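Ticket 1766: Embroidery files open at wrong size in Stondside
Status: Solved
Product: Stondside stitch editor
Opened by: Nabil Darwish
Assigned to: Darnell Mahmoud

Nabil Darwish, 9:12 am
Hi! First off, I love this program, I've digitized more designs since May than in the whole year before. One thing has me stuck though. Every file I bring over from my old Makau software opens tiny. A wreath that should be 70 mm wide comes in at under 3 mm, and all 2000 stitches land in one dense little knot. Designs I draw from scratch are perfect.

Darnell Mahmoud, 10:40 am
Thanks Nabil, and what a great clue that new designs are fine! Could you open Preferences, then Import, and tell me what it says next to Source units?

Nabil Darwish, 11:05 am
It says Inches. Should it?

Darnell Mahmoud, 11:21 am
That's our culprit! Makau saves in millimeters, so the editor is shrinking everything by 25.4. Set Source units to Read from file, close the design without saving, and import it again. Please don't scale up the tiny copy, the stitch count gets recalculated and you lose the nice satin edges.

Nabil Darwish, 1:48 pm
Wow, 70 mm on the nose! Tried my big border too (3000 stitches) and it came in beautifully. Does the setting stick after an update? Also adding a picture with some patterned fabric in it. 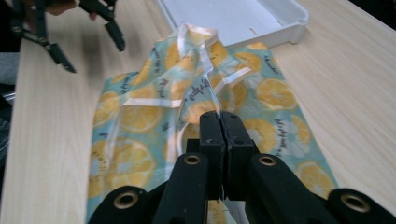 Attachment 1: black gripper, fingers closed on a bit of patterned fabric

Darnell Mahmoud, 2:15 pm
Got it, and hooray for the border! The setting does stick, unless you choose Reset all preferences. If you have a folder of old files, Batch Import uses the same setting, so you can bring them all in at once. Marking this one solved, but reply any time and it reopens.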